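**Can It Make Lunch Yet?**

Every few months somebody forwards me a video of a robot folding a shirt, and every few months I watch it twice: once at the speed they posted it, and once looking for the little "8x" in the corner. It's usually there. So when Ona Laur from the Breltolik group offered me an afternoon with their kitchen bench, I said yes, on the condition that I could watch at normal speed and bring a sandwich of my own.

The task on the bench is breakfast, or the part of breakfast most of us do before we're awake. Toast out of the toaster, toast onto a plate, something green on the toast. Dishes where they belong. Laur calls this "the boring middle" of housework, and I think she's right to go after it. The vacuum people took the floor years ago because the floor is flat. A countertop is a different animal. Things roll, tip over, hide behind other things, and get put back in the wrong place by teenagers.

I have a soft spot for anybody who'll work on toast. It's a mean little object. Squeeze it and it crumbles, hold it lightly and it slides out, and it never comes out of the slot at quite the same angle. My own failure rate before coffee is nothing to brag about.
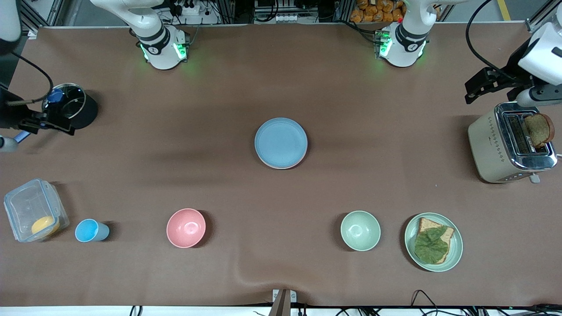 *The breakfast bench, with one slice still in the toaster and an open-faced sandwich on the green plate.*

What bothers me is how we keep score. Laur's team counts a run as good if the bread ends up on the plate. Fair enough for a lab. In my kitchen a run is good if the bread ends up on the plate while it's still warm, the crumbs are wiped up, and I haven't been standing there the whole time waiting to step in. Those are three separate problems, and I only hear people talk about the first one.

Take the small stuff. A cup on its side is a two-second fix for a person, and you don't even notice you've done it. For an arm it means working out which way the opening faces, coming in from the right direction, and turning the thing upright without sending it off the table. A clear plastic container is worse, since cameras have a hard time with anything they can see through. Now add snap-lock clips. I've watched grown adults lose to those.

Then there's the price of being wrong. Floltadetti, whose sales deck landed in my inbox in March, promises a kitchen helper with "near-human reliability." I asked what near meant. The answer came back as 500 trials in a test kitchen, same dishes, same counter. I'd like to see the numbers from a counter with mail on it. I'd also like to know who picked up the plate on the bad ones, and whether that person's time made it into the spreadsheet.

Ona Ots, who ran a packing line at Cevberg before she started advising shops on equipment, is even harder to please than I am. Her line handled one box in one size, and it still took a season to get the arms to stop jamming. "They wanted to know what it could do," she told me. "I wanted to know what it did when I went to lunch." She now asks every vendor to leave the machine alone with the work for a full shift. Most of them find a reason to stay in the room.

None of this means the work is a waste. I can see a cafeteria or a care home getting real use out of a machine that does one dull job in one fixed spot, with the same plates each day and a person nearby who has other things to do. That would be worth paying for. A general helper that walks into your kitchen and sorts out breakfast is something else, and I don't think the first one turns into the second just by waiting.

Laur didn't argue with me as much as I'd expected. She says homes are a long way off and she'd sooner get toast right than talk about laundry. I've asked her for one thing before I write about this again: an hour of unedited video, no speedup, with dishes picked by somebody outside the team. She said she'd think about it. If any readers have a chipped bowl or an awkward lid they'd like to donate, write to me and I'll pass it along.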